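FOR IMMEDIATE RELEASE

27 Oct 2022

Hokel Technical College Robotics Club Enters Two-Arm Robot in Tallport Student Handling Contest

TALLPORT -- The robotics club at Hokel Technical College will enter a two-arm robot in this season's Tallport Student Handling Contest, the college announced today. The project is called Gelis and is the club's first entry in the two-arm division. In past years the club has competed only with single-arm machines.

In the two-arm division, a robot has to pick up small objects from a table, pass them from one arm to the other and set them down in a marked area. Each round lasts 90 seconds. Teams are scored on finished passes, and points are taken off for dropped objects. The objects are handed out by the judges on the day, so teams practice with whatever small items they have.

The club has 31 members this year, drawn from the college's electronics, machining and computer programs. Members signed up for one of three groups at the start of the term: mechanical, wiring or software. First-year students were placed alongside second-year students in each group. No experience with robots was required to join.

Most of the work in October has been on the handoff. One arm holds an object over the table while the other moves in with its gripper open. The two grippers have to come close together without bumping, and the second one has to close before the first one lets go. Students drive the arms by hand control first and save the motions. The software group then goes through the saved runs and picks the ones worth keeping.

The gripper fingers have orange ribbed tips. The mechanical group tried several tip shapes before settling on the current set, and spare tips will travel with the team. Cameras mounted on the arms give the software a close view of the fingers during a pass.
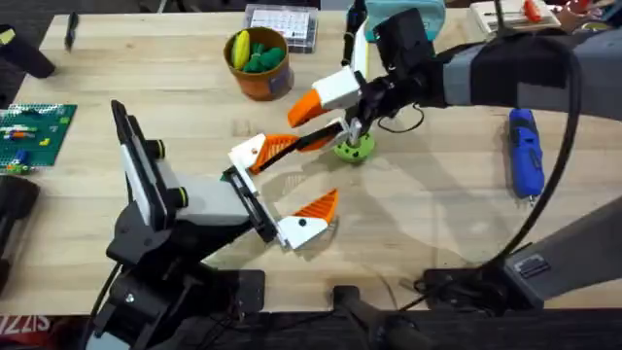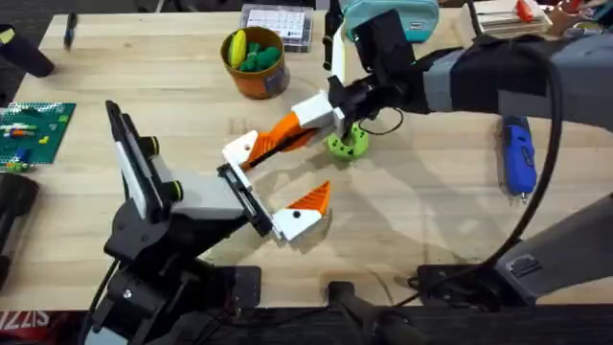
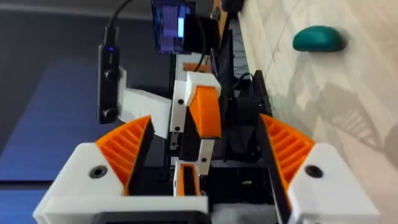

Gelis at the practice table. First and second: the two arms over the wooden tabletop, with a lime-green practice piece near the right gripper. Third: a view between the ribbed gripper fingers, with another arm just beyond them. Credit: Hokel Technical College.

The club meets in the college's machining building and has logged almost 70 hours of practice on the two arms. Sessions are run by the students, who keep a shared log of each run and what was changed before it. College staff are present during sessions and sign off on any work on the power supply.

Akgül Machine Supply of Tallport is sponsoring the entry. The company is paying the contest fee and has provided fasteners and cable for the build. It has also offered the club time on its own shop equipment through the end of the term.

Remaining work includes shortening the time needed for each pass, tidying the cable runs and building a transport case. The case has to hold both arms with their mounts attached, as setup time at the contest is limited. The mechanical group is cutting foam for it now. The software group is also preparing a fallback program that uses slower motions, in case lighting at the contest hall causes trouble for the cameras.

The club will hold an open practice at the college before the contest. Visitors can watch the arms run and talk with members of each group. There is no charge, and high school students thinking about the college's technical programs are welcome. Children under 7 must stay with an adult and behind the marked floor line while the arms are powered.

Students at the college who would like to join can still do so this term. Sign-up sheets are at the front desk of the machining building.

About the Hokel Technical College Robotics Club

The club is a student group open to anyone enrolled at the college. It builds and programs robots for regional student contests and gives demonstrations at schools in the Tallport area.

Media contact: Communications Office, Hokel Technical College, Tallport

###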